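Projects > Condori > Gallery > Egg table

Egg table: a few notes from teaching the arms by hand

Hi all! I promised Maëlys I would finally put something up on our gallery page, so I picked the eggs. We've been at this one since last November and it's still my favorite job to drive. The task sounds like nothing: pick an egg up off the table, put it in the carton, let go. Try it through two grippers you're steering from a set of handles, though, and you'll find out how much your own fingertips have been doing for you all these years.

The way we work at Condori is pretty plain. One person drives, one person watches and resets the table, and every run gets saved so the model can learn from it later. We try to make 300 keepers per setup before we change anything. A keeper is a run where the egg goes in the cup on the first or second try and the driver doesn't do anything weird on the way (waving the other arm around counts as weird, Dorian).

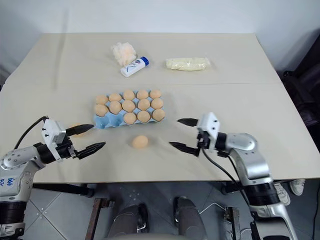
One egg out on the table, two free cups at the front left of the carton, both grippers open.

I like a start like that one because you have a real choice to make. The free cups are over on the left, so my habit is to take the egg with the left arm and park the right one. Maëlys does it the other way and passes the egg across, which looks lovely and takes her forever. We kept both kinds of runs for a while, then Dorian Chauvin looked at the early results and asked us to please pick one. We picked left – I was unbearable for a week.

Things I'd tell a new driver: come down slowly, with the fingers wider than you think you need. Close until the egg just stops rolling and then close a hair more. Don't watch the egg on the way over, watch the cup. And if you're tired, stop, your last ten runs of the day are going to be junk anyway and somebody has to sit and throw them out.

The cotton, the bottle and the bag at the back are clutter. We move that stuff around between batches so the model doesn't decide that eggs only exist on clean tables. I got lazy about it in the spring and left the same junk in the same spots for 1,000 runs, and yes, we had to redo a good chunk of them.

We're at roughly 3,000 runs on eggs now. Next up is closing the lid on a different kind of carton, and I have feelings about that already.

Last updated August 2022

More from the gallery
Palel: folding small towels
Stisia: first day with the new handles
Virwood: sorting wood blocks by feel
Condori: caps, lids and other small enemies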